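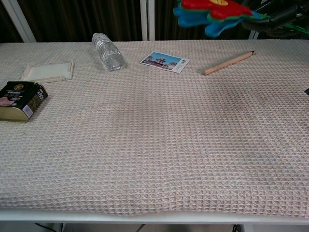

*Fig. 9. Waffle-weave tablecloth, beige, on a white table.*

## 6. Washing table linen and other textured cloth

The Lindgren has a cycle marked LINEN. It is the one between DELICATE and the little picture of a bathtub that has puzzled owners since the first model. Use LINEN for tablecloths, napkins, dish towels and waffle-weave of any kind. The bathtub is for hand-wash items and is covered in Section 7.

### 6.1 Before the first wash

New cotton cloth shrinks. Waffle-weave shrinks more than flat cloth and does most of it the first time out, so if your tablecloth fits the table perfectly on the day you buy it, enjoy that day.

1. Read the care label. If it disagrees with this manual, believe the label.
2. Measure the cloth along both sides and write the numbers down somewhere you will find them again.
3. Shake the cloth outdoors. Crumbs do not dissolve. They travel to the filter and wait for you there (see 6.5).
4. Check for candle wax. Harden it with an ice cube, lift off what you can with a spoon, and treat the rest with stain remover.
5. Wash the cloth alone, on COLD, with half a measure of liquid detergent.

**Note:** Dark red napkins should be washed alone for the first three washes. After that they may meet other red things.

### 6.2 Loading

1. Open the lid and turn the drum by hand until the arrow points at you.
2. Feed the cloth in loosely around the center post, one corner at a time. Don't fold it, and don't wrap it around the post like a scarf.
3. Add napkins and small towels last, spread evenly.
4. Stop when the drum is two-thirds full. The machine will let you keep going. It has no opinion until the spin.
5. Close the lid and press until it clicks twice. One click means the lid is resting.

> **CAUTION:** Never wash rubber-backed table pads on LINEN. The backing holds water on one side, the drum goes off balance, and the machine will try to leave the room.

### 6.3 Choosing the settings

| Cloth | Temperature | Spin | Detergent |
|---|---|---|---|
| Waffle-weave cotton | Cold or warm | Medium | Liquid |
| Flat cotton | Warm | High | Any |
| Pure linen | Warm | Low | Liquid |
| Lace or crochet | Cold | Low | Liquid, in a mesh bag |
| Your grandmother's | See note | See note | See note |

**Note:** For anything inherited, use the sink.

1. Turn the dial to LINEN. It turns both ways, whatever the old manual said.
2. Press TEMP until the light sits beside the setting you want. If you go past it, keep pressing and it will come around again.
3. Press SPIN in the same manner.
4. Press START and hold for two seconds.

The display shows 70 minutes. On a cold day, with the warm setting, it will show 70 minutes for quite a while before it gets going - the machine is heating the water and has decided not to count that part.

### 6.4 Drying

Take the cloth out as soon as the cycle ends. Creases set while it sits in the drum, and the end-of-cycle tune plays only once, so set a kitchen timer if you are a person who goes out to the garden.

1. Shake the cloth hard, holding two corners. A second person helps and may be thanked afterward.
2. Pull it gently square, first lengthwise, then across.
3. Hang it over two lines, or lay it flat on a rack. Clothespins leave small ears on waffle-weave, so put them at the hem if you must use them.
4. If you use a dryer, choose LOW and take the cloth out slightly damp.
5. Do not iron waffle-weave. Ironing flattens the little squares you paid for.

**Note:** A soft crease or two will usually drop out once the cloth has been on the table overnight. If it doesn't, put a fruit bowl on it.

### 6.5 Cleaning the lint filter

Textured cotton sheds. Clean the filter after every fourth load of linen, or sooner if the FILTER light comes on.

1. Unplug the machine.
2. Put a shallow tray under the small door at the lower right.
3. Turn the cap slowly to the left. Up to a cup of water will come out, so if you skipped step 2, go back and find a towel.
4. Rinse the filter under the tap, picking out lint, crumbs and any coins.
5. Replace the cap and turn it to the right until it stops.

> **CAUTION:** Do not open the filter door in the middle of a cycle. The drum will be full, and the tray will not be large enough.

If the light stays on after cleaning, go to Section 11, fault code 24.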